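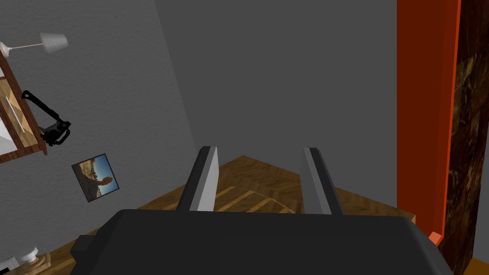
Firmware Release Inspection Checklist – Clendell Controller Boards

Use with: Pirenard build tools, Hudorov bootloader, Gosselin debug probe
Applies to: all boards with the dual-core part, rev C and later

Fill in one copy per release candidate. Mark each line OK, NO, or N/A. A line marked NO needs a comment and a ticket number before the candidate moves on. The comments under the lines come from earlier inspections and were left in where they still help.

Section 1. Before you start

1.1 Build machine is on the pinned compiler version.
Comment: Check the version printed in the build log, not the one on your own path. The May candidate was built with two compilers because one library was pulled from an old cache.

1.2 Working tree is clean and the tag matches the commit in the log.

1.3 Debug probe firmware is current.
Comment: Older Gosselin probes will connect and read memory without trouble, then fail to halt the second core. If halt takes more than a few seconds, update the probe and start the section over.

1.4 Board revision is written on this sheet.
Comment: Rev C and rev D use different pull-ups on the boot pins. Results from one don't carry over to the other.

Section 2. Linker and memory layout

2.1 Map file is attached to the release folder.

2.2 No section overlaps another. Run the overlap script and attach its output.
Comment: The script only looks at named sections. Anything placed at a fixed address by hand has to be checked by eye against the map file. There are two such blocks at present, the calibration table and the crash log.

2.3 Stack for the main task has at least 400 bytes free after the full test run.
Comment: Fill pattern method. Do the fill before the scheduler starts. Last inspection showed 600 bytes free on rev C. Rev D was not measured and should have been marked NO.

2.4 Interrupt stack is measured separately.
Comment: People skip this one. The number in the summary page is for the main task only.

2.5 Heap is disabled in the safety build.
Comment: Search the map file for malloc and its relatives. The formatted print function brings in the allocator if floating point output is turned on. Turn it off in the Pirenard project settings, then do a full rebuild. An incremental build keeps the old object.

2.6 Shared memory between cores is marked non-cacheable.
Comment: Marked in two places, the linker script and the startup table. They have disagreed before.

Section 3. Startup and bootloader

3.1 Bootloader rejects an image with a bad signature.

3.2 Bootloader rejects an image with a good signature and an older version number.
Comment: Rollback protection is off in development keys. Use a board with production fuses for this line. We have three, in the gray drawer, and they go back in the drawer.

3.3 Power removed during update leaves a bootable board.
Comment: Cut power at the start, the middle, and the end of the erase step, and again during the write step. Once each is not enough. The last round was 133 cuts with the relay box and took most of a morning. One board came up in recovery mode, which counts as a pass, but write it down.

3.4 Watchdog is running before the main application takes over.
Comment: The Hudorov bootloader starts the watchdog late if the serial console is enabled. Console must be off for this test. Confirm by holding the application in a loop and timing the reset.

3.5 Unused interrupt vectors point to the fault handler.

3.6 Debug port is locked on production fuses.
Comment: Try to connect with the probe. Then try with the board held in reset – that case got through once.

Section 4. Peripherals and interrupts

4.1 Every peripheral is assigned to one core only, or is on the shared list.
Comment: The shared list is short: the hardware semaphore, the random number block, and the reset controller. If your change adds to it, stop and ask for a design review.

4.2 Interrupt priorities match the table in the design document.
Comment: Table was out of date for the second timer. Code was correct, table has been fixed.

4.3 Motor enable line is low from reset until the application sets it.
Comment: Scope it. The pin floats for a short time on rev C and the external pull-down holds it. Do not accept a reading from a board with the pull-down removed for bench work.

4.4 Emergency stop input is read directly and not through the message queue.

4.5 Time from stop input to motor disable is within limit.
Comment: Limit is 1740 microseconds, worst case, with both cores loaded. Use the load test image, which keeps the flash busy. With an idle system this number looks very good and means little.

4.6 Bus fault on the second core is reported to the first.
Comment: Currently reported with a generic code. Accepted for now, ticket is open.

Section 5. Logs and fault records

5.1 Crash log survives a warm reset.

5.2 Crash log is cleared after it has been read out, and not before.
Comment: The reader tool clears it even when the transfer fails. Fixed in the current tool. If you are using a copy from the shared folder, check the build number in the about box.

5.3 Fault record includes program counter, link register, and task name.
Comment: Task name is cut to eight characters. Two tasks share the same first eight. Rename one.

5.4 Log output contains no keys or serial secrets.
Comment: Search at the highest log level as well as the default.

Section 6. Release package

6.1 Binary checksum on the sheet matches the file on the server.

6.2 Second build from the same tag gives an identical binary.
Comment: The build date used to be compiled in and made this impossible. It now comes from the tag. If the two files differ, compare the map files first.

6.3 Release notes list every open ticket in the safety group.

6.4 Third-party license file is current.
Comment: Missing the compression library in two releases out of the last three.

6.5 Previous release is still available for download.

Result

Pass / Pass with open items / Fail
Number of open items:
Board revisions inspected:
Inspector initials:
Reviewer initials (must be a different person):

Keep the signed copy with the release folder. Raw scope captures go in the captures subfolder with the line number in the file name, for instance 4-5 for the stop timing.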